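Desk day, part whatever

Quick one tonight, the pasta water is on.

So I have been cleaning my way through the work room since April and I finally got to the chair and the desk. Always put those off. The floor is easy, the floor is just pushing something back and forth. A desk is decisions. And a mesh chair back is its own special misery, more on that below.

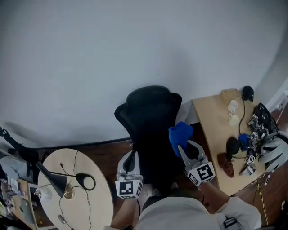
Blue cloths.
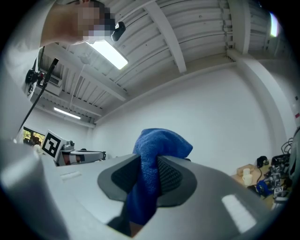 Anyway. The chair. Mesh holds on to dust like you would not believe. You wipe it and it looks fine, then the sun comes in low and no, not fine. What I do now – dry cloth first, always dry first, top to bottom, both sides. Then a barely damp one. I used to go in with a wet cloth straight away and all that did was make gray paste in the little holes. Took an old toothbrush and most of an evening to get it out. Never again.

Headrest gets its own turn. Hair, sunscreen, whatever is on the back of people's necks. Bit of dish soap in warm water, wring it out hard, wipe, then wipe again with plain water. Don't skip the second wipe or it goes sticky and then you're worse off than when you started.

Nour Harb emailed after the last post (hi Nour) to ask what cloths I buy. Nothing fancy. They're the Calvo ones, they come in packs of 5 and I have had the same 2 packs for ages. Wash them on their own, no fabric softener, hang them up. Softener kills them, they just smear after that. I tried the Hatano ones too, thicker, nice to hold, but they leave lint on mesh and lint on mesh is the whole problem to begin with.

OK the desk. My rule is everything moves to one side, wipe the bare half, everything moves back, wipe the other half. I know people who clear the lot onto the floor first. Pieter does it that way and Pieter's stuff is then on the floor until supper. Half and half is quicker and you can stop in the middle if the phone rings.

Cups go to the kitchen before anything else. I knocked a full one over the keyboard last winter doing it in the wrong order and that was the end of the keyboard.

The mouse. Turn it over!! The little feet on the bottom collect a ring of black gunk and you can scrape it off with a fingernail. Very satisfying. Run the cloth down the cable too while you're there, pinch it and pull. It comes away gray every single time.

Small boxes are my weak spot. I keep them. A good small box might be useful, is the thinking, and then it lives on a desk for two years with one battery in it. New policy, if I can't say what it's for by the time I've wiped under it, it goes in recyling. I got rid of three that way last month and have missed one of them. The Vostlow box. It was a really good box.

Wood desktops, go with the grain and dry it right after. I don't use polish, it makes papers stick and shows every fingerprint. Somebody in the comments swears by Dultau wax and maybe thats right for a dining table, but I lean on this thing all day with my forearms so no thanks.

Next up is the window sills, then behind the radiator, which I haven't looked behind in a while and I'm a bit scared.

Water's boiling over, got to go.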